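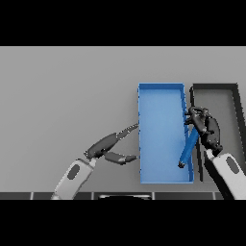
Does a worktop need sealing on the underside as well as the top?

The underside needs the same number of coats as the top, or the board takes up moisture unevenly and cups.

Posted in: Kitchens and joinery

mitre_and_butt
07/11/2022
Putting the short version first so people find it. Longer version: I fitted two lengths of solid oak from Goltero, 600 mm deep, in a utility room. One had three coats of oil top and bottom, the other had three on top and one underneath. After a winter the second had a hollow across the width that you could get a feeler gauge under. Same room, same fixings.

pelmet4
Was the second length over an appliance? That makes more difference than the number of coats. A dishwasher vents upwards when the door is opened and the board above it gets the lot.

mitre_and_butt
Over a tumble dryer, yes. The first length was over drawers. I accept it isn't a clean comparison.

pelmet4
Then I don't think you can put it down to the oil. I'd fit a foil barrier above any appliance and give the underside one decent coat. Oil slows vapour, it doesn't stop it.

greyquoin
Disagree with the one coat. Ekden's fitting sheet, which came with mine, asks for equal coats on all faces including the cut ends, and they won't look at a warped board otherwise. Whether it is strictly needed or not, I wouldn't give them the excuse.

drip_groove
End grain is where I'd spend the time. Around the sink cut-out I use five thin coats, 20 minutes to soak in, wipe off, leave overnight. The flat underside gets two. No movement so far on a run with a belfast sink, though the room is well heated.

pelmet4
How are people fixing down? A lot of the cupping I get called to is a board screwed tight at front and back with nowhere to go. Slotted brackets, screws in the middle of the slot, washers under the heads.

greyquoin
Slotted brackets from Bimora here. They're a bit thin but the slot is long enough. I left a gap at the wall and covered it with the upstand.

mitre_and_butt
Mine were slotted, but I've just been under with a torch and two of the screws are hard against the end of the slot. So the fixing may be part of it.

lowbaywindow
Coming at this from laminate. I have a 160 cm offcut of Pavliuk board and the underside has a factory backing sheet. Do I need to do anything to it?

drip_groove
Leave the backing alone. Seal the cut edges with silicone or PVA before the joint goes together. Chipboard swells from the edge and it doesn't go back down.

lowbaywindow
Thanks. Silicone it is.

greyquoin
PVA is fine for a dry run but I wouldn't use the ordinary sort near a sink. Get the waterproof one.

mitre_and_butt
Update on the oak. Slackened all the screws, moved the two tight ones, and put two more coats on the underside with foil over the dryer. I'll put a straight edge across it in January and post the reading.

pelmet4
Measure it now as well, otherwise there's nothing to compare it with.

mitre_and_butt
1.5 mm at the centre, worst point, taken just before I slackened the screws.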